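Kitchen Tips for Staff Working Beside the Robot Arms
Lerberg Staff Canteen, Prep Counter Guidance
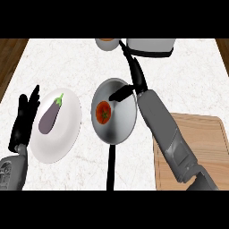
The introduction of automated handling at the prep counter has changed the order of the working day. Staff who formerly moved vegetables between plate, pan and board now spend more of the shift on washing, trimming and tasting. The following tips apply to all 16 members of the kitchen team.

Set out whole vegetables before the arms are started. An eggplant or tomato should be dry, as wet skin is difficult to grip.

Leave a hand's width between the plate and the pan.

Knives remain a human task. Return them to the rack before stepping away, and never pass one over a moving arm.

Clean marble with mild soap and a soft cloth. Vinegar and lemon juice will dull the surface. Oil wooden boards in May and again when the grain looks pale.

Lift pans by the handle only after the arms have come to rest.

No position has been removed as a result of the change. Employees who prefer to keep a full knife station may apply to Moushumi Talukder, Kitchen Manager. Training in starting and stopping the arms is given by Ashwin Rajan and is counted as paid time.

Faults should be entered in the counter log before the end of the shift. For urgent matters, dial extension 2626.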